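Drosto Community Help
Cell Setup and Maintenance

Two-arm sorting table: right arm drifts from its taught positions after the cell has been moved

Posted by bench_admin_Draltden
Wednesday, December 19, 2018

Our department operates a small sorting cell at the Draltden site. It consists of two arms mounted on opposite sides of one table, with a metal work surface between them. The arms place toy fruits and vegetables into wire baskets. The cell ran without significant difficulty from September until the table was moved to a different part of the room.

Since the move, the left arm has continued to reach its taught positions. The right arm has not. When it is sent to the point above the upper basket, it stops short and slightly toward its own base. The error is small at the start of a shift and larger by the end of it. Re-homing the arm corrects the position for a time, after which the error returns.

The following work has been carried out to date. The gripper was removed and refitted. The taught points for the right arm were recorded again, on two separate occasions. The controller was restarted and its settings were compared with the saved copy, and no differences were found. The table was checked with a level after the move and was adjusted at one corner.
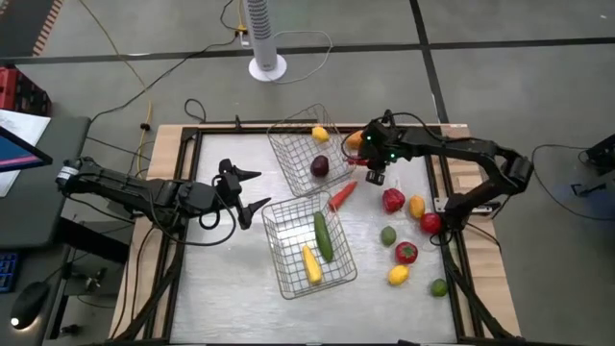
Category: Mounting, Cabling and Calibration

The wrist camera on the right arm reports a normal connection, and both of its green indicator lights are on. The software therefore raises no fault, and the operators are made aware of the problem only when an item is released on the rim of a basket or beside it.

I would be grateful for advice on two matters. First, is there an accepted order in which these checks should be made, so that we do not continue to record new points over a mechanical fault? Second, should the baskets be fixed to the work surface? At present they are set down by hand at the beginning of each session.

Our maintenance window is short and the cell is required again after the holiday closure. We would prefer to avoid replacing parts until the cause has been established.

Posted by Ugwu Cell Support

Thank you for the full account. The behavior you describe, in which the error grows during the shift and is removed for a time by homing, is most often associated with movement at the base or with resistance from the cable. A fault in the taught points would normally produce the same error every time. We would advise that no further points be recorded until the mechanical checks are complete.

We recommend the following order of work.

Remove power from both arms and confirm that neither can be started from the desk. Support the right arm before power is removed if your model does not hold its position without it.

Clear the items and baskets from the work surface. Place one hand on the base of the right arm and apply gentle pressure to the upper arm with the other. Any movement felt at the base indicates that the mounting bolts or the table edge require attention. Tighten the bolts a little at a time, in a crosswise order, to the value given in the manual for your arm. Do not exceed that value in an attempt to cure the fault.

Examine the cable that passes over the top of the arm near the elbow. It should form an easy curve through the whole range of travel. Move the arm by hand, if your model allows this, to the farthest point that it must reach. If the cable becomes tight before that point, or presses against a joint, it should be released from its ties and routed again with more slack. A cable that was correctly fitted before a move can be drawn tight when the equipment is reconnected at a greater distance from the outlet.

Repeat the inspection on the left arm. Its cables hang in loops below the wrist, and these should be checked to ensure that they cannot catch on the rim of the lower basket when the gripper approaches from the side.

Restore power, home both arms, and run each one to a single marked point on the work surface. A small cross on removable tape is sufficient. Record the distance between the gripper tip and the cross. Run 900 cycles with the grippers empty and record the distance again. If the two readings agree, the mechanical work may be considered complete, and the points may then be taught once more.

With regard to the baskets, we do recommend that their positions be fixed, or at least marked. A low stop at two corners of each basket is adequate and permits removal for cleaning. Marking the positions will also make it possible to distinguish an error of the arm from an error in the placing of the basket, which cannot be done reliably under your present arrangement.

Please also give some attention to the floor. Several cables run from the power strip near the fan, and a yellow one continues toward the left side of the table. Cables on the floor can be pulled by a foot or a chair, and the pull may be passed on to whatever they are connected to. A floor cover or a fixed tray is advisable.

Posted by ziko_user_206

Have you tried a factory reset? We had an arm that would not go to the right place and a reset fixed it. You lose all the saved points so write them down first. Ours was a different make, so the menu may not be the same.

Also it might be the fan. If it is blowing on the arm you could try turning it off.

Posted by Line Services, Ziko

A factory reset is not recommended at this stage. The settings have already been compared with the saved copy, and a reset would remove the one reference that is known to be sound. It is unlikely that air from a fan would produce an error of the kind reported.

I support the order of work given by Ugwu Cell Support and would add one item. The table was leveled after it was moved, and one corner was adjusted. If that adjustment was made with both arms already bolted in place, the frame may be under a slight twist. Loosen the feet, allow the table to rest, and level it again before the base bolts are tightened. The level should be placed on the metal work surface close to each base in turn, as a reading taken at the center of the table will not reveal a twist.

When the test cycles are run, the speed should be the same as that used in normal service. At a reduced speed a loose base may give a good result and then fail on the first working day.

Please enter the two readings in this thread when they are available, together with the torque value that was used.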